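FOR IMMEDIATE RELEASE
10/31/19

NERKSIDE OPENS ITS SORTING AND PACKING FLOOR TO THE PUBLIC

Hands-on tables, divided boxes, two sessions a day

NERKSIDE - Nerkside is opening its sorting and packing floor to walk-in visitors. Carpeted floor, 4,000 square feet, tables set up for handling small goods. Cards, packets, sample panels, the things that end up in a drawer or at the bottom of a tote bag. Come in, sit down, sort something.

The floor is run with Jeltano, maker of the Uro line of divided cardboard boxes. Machala has the materials desk. Both will be on hand through the whole run.

Free to get in. No registration for single visitors. Groups please call first, see end of release.

WHAT'S ON THE FLOOR

Table work, mostly. Visitors take a seat and sort small items into a box with dividers. Flat things, soft things, bags that won't fold down. Take as long as you want unless there is a line.

Panel and card handling, standing up, near the belt. Samples get passed by hand and looked at under the hall lights. Shiny finishes and plain ones. Please hold by the edges. Fingerprints show on the shiny ones and we only have the one set until the second shipment gets here.

Materials desk. Machala staff will talk about board weight, glue, tape, whether a divider should slot or fold. Bring your own box if you have one that keeps falling apart. They like those.

Box pickup. Jeltano is giving out 470 flat-packed Uro boxes over the run, one to a household, first come. They do not hold them at the door. When they're gone, there's a sale price at the desk.
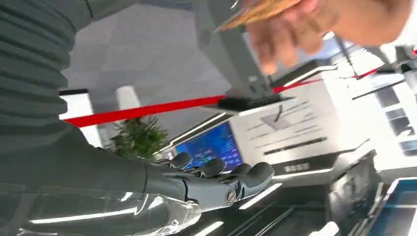
Card handling by the red belt.
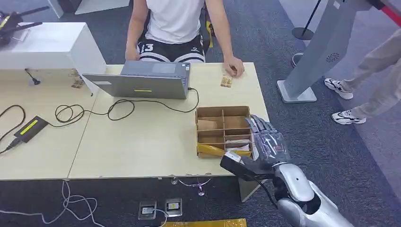 Table with a divided box, three by two.

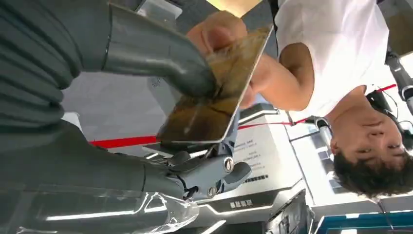

A panel in a glossy brownish gold, silver edge.
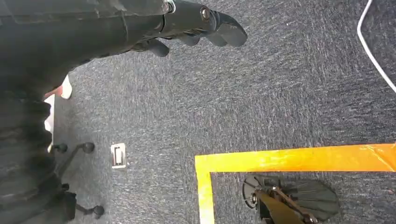
One visitor to the July preview wrote to us afterwards to say that six compartments was plenty for cards but not for cords, that a laptop cord takes up one whole section however you coil it, and could the next Uro please come with a divider that lifts out. The same letter said the chairs were comfortable and the signs to the restrooms were not easy to find.

Fair on both counts. Signs have been redone. The divider question went to Jeltano and a lift-out version is being tested now. No release date yet, please don't ask the front desk for one, they don't have it.

CHANGES SINCE THE PREVIEW

More room between tables. The preview layout was too tight and people were backing their chairs into each other. A row came out and the rest were spread.

Power. Visitors asked for it, mainly those who sort from a list on a laptop. Outlets are in the floor as well as on the walls. If you need one, say so when you come in and you'll recieve a seat near one. Keep chair wheels off the covers and cords out of the walkway where you can.

Belts. Lines for the standing area now run along a retractable belt, so the crowd doesn't drift in behind the people who are working. Please don't unhook it. Ask and staff will open it for strollers and wheelchairs.

Sound. There was a microphone at the preview and it was too loud for anyone trying to concentrate. Talks are shorter now and the volume is down.

A NOTE ON THE BOXES

Uro boxes are plain brown board. Dividers are board too, they slot together, no glue. They ship flat and go together in around 2 minutes, a little longer the first time. Not meant for anything wet. Not meant for anything heavy either, Jeltano suggests putting the heaviest items in the compartments closest to the middle.

Leftover bags and wrapping can go in the recycling bins by the exit. Please sort soft plastic from board. Last time it all went in together and it took an evening to pull apart.

SCHOOLS AND GROUPS

Groups of up to 80 can be taken in the morning session. Afternoon is walk-in only. Teachers, there is a one-page sheet on sorting by size, shape and material, works for younger kids, ask and we'll mail it over. Lunch is not provided but there is space to eat in the lobby. No food on teh carpet please.

Groups should allow an hour at the tables plus time for coats. Late groups will be fitted in if we can do it without bumping somebody else.

GETTING HERE

Main entrance, then left past the coat check. Level floor all the way in. Parking in the side lot, the front lot is for deliveries and will be full of pallets most mornings. Bus stop is across the street.

Coats and large bags go to the coat check, small bags can stay with you. Keep them under the table.

FOR PRESS

Press are welcome at either session, check in at the materials desk for a badge. Sample boxes for review are available from Jeltano, assembled or flat, tell us which. Assembled ones are a pain to mail so flat will get to you sooner. Interviews on board and materials go through Machala.

An earlier notice listed the wrong entrance. Correct one is the main entrance, as given here. Please update any listings.

ABOUT NERKSIDE

Nerkside is an exhibition hall with a year-round program of trade and public events. Hall rental and floor plans on request.

ABOUT JELTANO

Jeltano makes cardboard storage for homes, offices and classrooms, including the Uro line.

ABOUT MACHALA

Machala supplies board, tape and packing materials to small businesses.

CONTACT

Nerkside press desk, main switchboard, ask for the packing floor. Group bookings same number. Messages left after closing are answered the next working day.

###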